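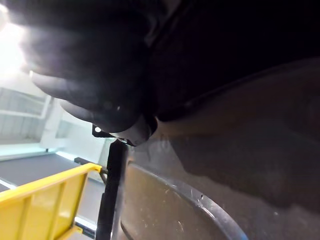 Stadex Women's RFC — Second Team Correspondent
@stadexseconds
April 25, 2020

Today should have been the last home game of our season. 3pm kickoff, bar open from noon, the away side lost on the ring road by one. I have dressed for it anyway.

For anyone new here, I write up the second team. The first team gets match reports with photos and a quote from the coach. We get me, and whatever I can remember by Sunday.

The league has settled the tables on some kind of average. We finish seventh. We were seventh when it stopped, so I can't fault the math, but I had us down for sixth on feeling alone.

Our points difference for the season is minus 170. I'd ask you to note that 61 of those came in one afternoon at Wróbel, into the wind, in both halves. I still don't know how they arranged that.

Best try of the season: the one against Proltix at home. Lineout on our own ten, ball goes over everybody, bounces off the back of their flanker's head, and our tighthead runs it in from forty yards. She has asked me to say fifty. Fifty yards.

Worst try of the season: same match, eight minutes later, same tighthead, our line. We don't need to go through it again.

Crowd figures. The club website says 300 for the Proltix game. That was the men's match, which kicked off after ours. We had the early ones, two dogs and a man waiting for the car wash.

We were one win off the cup plate semifinal, by the way. Away to Clido, who've scored almost 500 points this season and have a physio with her own table. I'd like it on record that we were confident.

Fitness news. The coach has set everyone 1000 skipping-rope turns a week, logged on a shared sheet. Two of the front row have logged exactly 1000 every week, on a Monday, before breakfast. Remarkable athletes.

Kit news. Whoever has the number 14 shirt, please wash it. It went into a bag after Wróbel and I don't believe it has come out.

Preseason is penciled in for July. The pencil is doing a lot of work there. If it happens it'll be touch only, in small groups, and you'll need your own water bottle with your own name on it — yes, I'm looking at the back row.

Right, it's five to three. I'm going to stand at the end of the yard and shout "ruck's over" at the fence until somebody gives me a penalty. Full report to follow.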